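The Tyranny of the Good Drawer

By Clémence Brunet

My mother kept a drawer for good things. It was the second one down in the hall dresser, and it held a tablecloth, two nightgowns still in tissue, a box of soap shaped like shells, and a pair of leather gloves from a shop in Leiva that closed before I learned to read. We were not allowed to use any of it. The good things were for when they were needed, and in all the years I lived in that house they were needed for one christening, at which it rained and we brought out the everyday tablecloth after all.

I bring this up because last June I emptied the dresser, and the soap had turned to something like chalk. The gloves fit me. They cracked across the knuckles the first time I made a fist. I wore them to the hardware store anyway, where they were admired by a man buying caulk.

I have come to believe that saving things for best is a tax we pay on ourselves, and that we should stop paying it. I say this as someone with 27 candles in a closet, none of which has ever met a match.

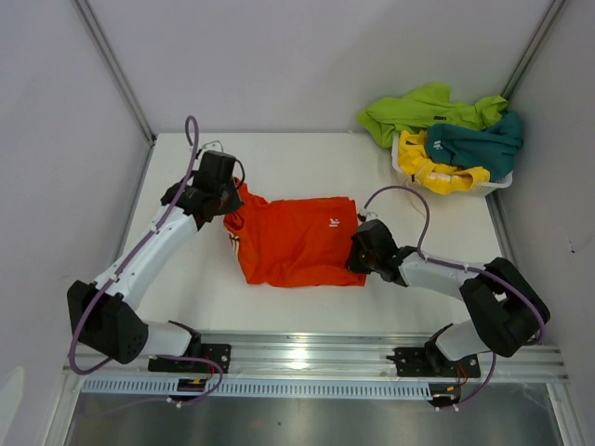
Vol. 14, No. 2 | Page 31

The argument for saving is that nice things wear out. This is true. It is also true of the not-nice things, which wear out faster and are uglier while they do it. I own a gray sweatshirt that I have worn, by a fair guess, four days out of every seven since I moved to Hemness. It has a neck like a hammock. Across the hall of my own closet, so to speak, hangs a blue wool sweater that cost me $141 in a weak moment, and it has been out of the house twice. Both times I spent the evening holding my fork like a surgeon. What I bought, it seems, was a very expensive way to be nervous around soup.

My friends are no better. One has a set of wine glasses so thin that she serves wine in jam jars. Another bought a couch, had it covered to protect it, and then put a blanket over the cover because the cover was looking tired. Three layers down there is a velvet couch that I'm told is green. I've sat on it for years and will have to take her word.

Shops understand this weakness and have built whole departments on it. You can now buy a special bag to keep your nice bag in. Wellico, which sells what its catalog calls "home calm," will ship you a linen box for storing your linen. I looked at it for longer than I'd like to admit. I have no linen. I was prepared to buy some, so the box would have something to do.

There is a moral flavor to all of this that I find hard to shake. Where I come from, the person who used the good towels on a normal morning was thought to be headed for debt, or possibly the stage. My aunt used hers. She had thick yellow towels and she dried her actual hair with them, and when the hems came loose she cut them up for the dog. The family spoke of her in low voices. She was by a wide margin the most cheerful person at any table, and I wish I had asked her about the towels instead of helping the others disapprove.

I'm not arguing for recklessness. Some things do have one proper day, and a wedding dress at the dentist would slow everybody down. If you have your grandfather's watch and you work around cement mixers, leave the watch at home. I grant all that. My quarrel is with the great middle range of objects that are merely a little better than the ones we use: the second-best knife that lives in its sleeve, the sheets without a stain, the bright summer clothes we bought for a vacation and put away for the next vacation, as if color were only legal near a beach.
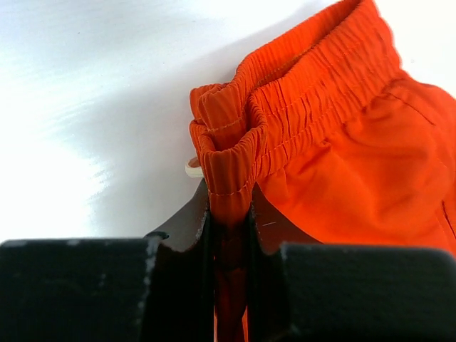
The worst part is that waiting changes the object. A plate you use is a plate. A plate you save for eleven years turns into a small relative with opinions. You move it from apartment to apartment. You wrap it in newspaper, you unwrap it, you worry about the shelf. When I left Drorell I paid a mover $395 to carry, among other things, a crate of dishes I had never eaten from. He asked whether they were valuable. I said no, they were good. He nodded as if he had heard that one before, and I suppose movers have.

It changes the occasion too, and for the worse. Once you've held back the fancy bottle for long enough, no dinner can live up to it. A birthday isn't quite enough. A promotion is nice, but what if there's a bigger one? I know a couple who kept a bottle so long that when they finally opened it, to celebrate their decision to stop keeping it, it tasted of wet cardboard. They drank it, mind you. They'd waited, and by then it was a matter of pride.

Since clearing out that dresser I've been trying to reform, with mixed results. I use the tablecloth. It already has a beet stain the shape of Florida, and I have noticed that dinner is easier now that the first stain is over with. The nightgowns went to my niece, who wears one of them as a dress, with boots. My mother would have had to sit down. The blue sweater is going to the grocery store with me on a trial basis.

The candles are proving more stubborn. I took one out last week, a fig one, and set it on the kitchen table, and then I remembered that people were coming over on Apr 26, 2026, and thought it might be nice to have it fresh for them. So it went back in the closet. The people came. We ate, we talked too late, somebody knocked a glass onto the beet stain. I thought of the candle while I was doing the dishes, and I lit it then and let it burn until I'd finished the pans. It smells less like figs than I had been led to expect.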